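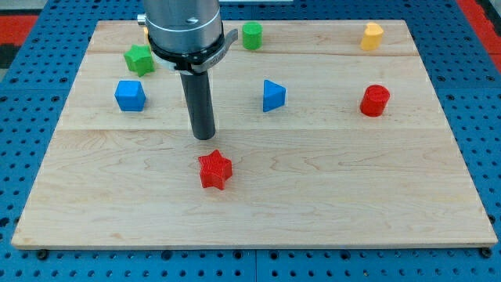

The purpose of this project was to write and test a set of bench rules for students who share a robot arm in the Surneswood teaching laboratory. Existing guidance covered emergency stops and guarding in general terms, but said little on how a task should be set out so that another group could repeat it. The rules were tested on a tabletop pushing task, in which the arm carries a plain cylindrical tool with a rounded tip and moves coloured blocks across a wooden board. The board lies on a perforated table, and the blocks include stars, cylinders and a cube in red, blue, green and yellow. The tip is held a short distance above the board before any pushing move begins, and this height became the subject of our first rule.

Home Projects Reports Staff Contact

2. Method

The draft rules were prepared from the laboratory handbook, the risk assessment for the arm and interviews with 11 students who had used the bench in the previous year. The first draft contained 16 rules. Each rule was then applied over a series of supervised runs, and every departure from it was entered in the bench log with a short note by the operator. A total of 258 runs were logged, of which 118 were carried out under the first draft and the remainder under the revised text.

Runs were planned in Vikow, the scheduling tool used by the department, and the log was kept in Nodov. Both are in general use in the laboratory and required no additional training.

3. The rules in their revised form

3.1 Starting height. The operator shall bring the tool to the agreed starting height and pause before the first contact move. The pause must be confirmed aloud if a second person is at the bench.

3.2 Layout. The starting position of every block shall be recorded by colour and shape, for example "red star". Terms such as "the left one" are not accepted, as operators may stand on either side of the table.

3.3 Hands. No person shall reach over the board while the arm is enabled. A block that has tipped over stays where it is until the arm has been disabled.

3.4 Speed. The reduced speed setting applies to all first runs of a new layout. It may be lifted only by the supervisor, and the change must be logged.

3.5 Tool check. The tool and its mounting shall be checked by hand for looseness at the start of each session – with the arm disabled – and again after any contact with the board.

4. Findings

Rule 3.2 caused the most difficulty. In the first draft it asked for measured positions, and operators frequently left the entry blank when time was short. The shorter form was completed far more often, although it does not allow a layout to be rebuilt exactly. The author, Naveen Goel, regards this as an acceptable loss for teaching use, but not for assessed work, where a measured drawing should still be required.

Rule 3.3 was well understood and rarely broken. The departures that did occur all took place near the end of a session. The Dhillon bench, which is used by second-year groups, has since adopted the same wording.

5. Recommendations

It is recommended that the revised rules be displayed at each bench from April, and that the log be reviewed by the supervisor once a term. Rule 3.4 should be looked at again when the new controller is fitted – its speed settings are named differently and the present text would not apply.

This site uses cookies to remember your settings. Accept Reject Read our cookie notice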